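Séance 6 : quand la pince lâche sans prévenir

Bon, je reprends par écrit la partie que j'ai expédiée en fin de cours. Sortez l'extrait du journal de la cellule Lunavico, on va repartir de là.

Rappel du cas : rangement d'articles sur présentoir, 162 cycles sans histoire, puis une boîte lâchée à mi-course. Pas d'arrêt, pas d'alarme, et le programme a continué avec une pince vide ! C'est ça, la vraie panne, bien plus que la chute.

En remontant le journal jusqu'à la ligne 3866, on voit que l'effort de serrage baissait depuis 16 cycles. Le seuil d'alerte existait (module Skutex), mais quelqu'un l'avait désactivé pendant un réglage et ne l'avait pas remis. Moi aussi je l'ai fait, une fois, et j'ai cherché tout un samedi.

Deuxième souci, le plastique transparent. Un présentoir en acrylique laisse voir la table au travers et renvoie des reflets, alors essayez de dire où finit une marche... Regardez aussi les emballages brillants des Snickers, tout en haut.
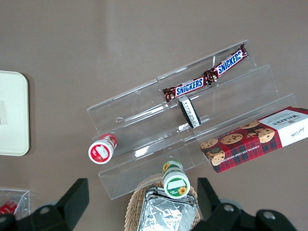 Magbanua objecte que le seuil n'aurait rien changé avec une période de contrôle de 1000 ms, la boîte ayant le temps de tomber entre deux mesures. Bonne remarque, je la garde pour le TP.

À préparer : proposez une condition d'arrêt, et dites qui a le droit de réarmer.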